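FOR RELEASE 29 January 2024

Vakel opens coffee measuring classes for home brewers

Vakel, the coffee roaster and training room on the ground floor of the Gethin building, will start a set of short evening classes on measuring, storing and serving whole bean coffee. The first class is open for booking now. Each one runs for 70 minutes and takes 9 people.

The classes came out of questions that customers ask at the counter. Most of them own a grinder and buy decent beans, and most of them measure by eye. Kagiso Joubert, who runs the training room, wanted a class that dealt with the beans before they get anywhere near water.

"We get asked about grind size all day," Joubert said. "Then you find out the person has no idea how much coffee they're putting in. So we start there, with a spoon and a scale." 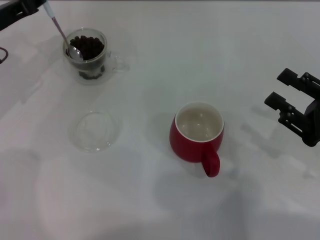 Measuring takes up the first half of the class. Students scoop whole beans by the spoonful, weigh what they scooped and write the number down, then do it again with a darker roast, where the same spoon usually gives a lower weight. A clear glass mug makes the job easier to follow than a red ceramic one, as the level of the beans shows through the side. Students may bring their own spoon and mug from home and are encouraged to do so.

The second half covers storage, and how long an opened bag can be kept in an ordinary kitchen cupboard. It ends with a tasting of 2 coffees from the current Vakel list, Hirkovum and Velex. Hirkovum is the lighter of the pair. Both will be on sale after class at the normal shop price.

Vakel ran a trial class earlier in January and made some changes afterward. The talk on roasting was cut down, the tasting was moved to the end, and a small dish was added at each place so that spoons have somewhere to go between scoops.

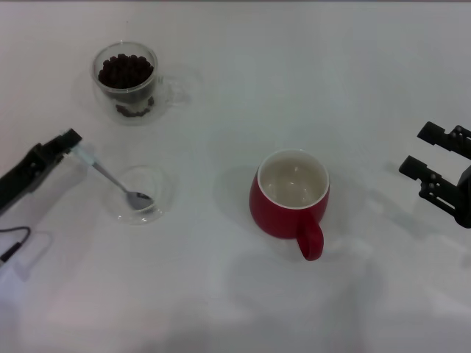

Hywel Gough took the trial class and said he had been using nearly twice as much coffee as he meant to at home, and that he now weighs it every morning before work. He would have liked more time on the darker roast.

The price is $26 per person and includes the tasting and a printed sheet for recording weights. No experience is needed. Tea drinkers are welcome but there is no tea.

Bookings can be made at the Vakel counter or by phone during shop hours. Ask for Leopold Gisler.

2 comments
9 shares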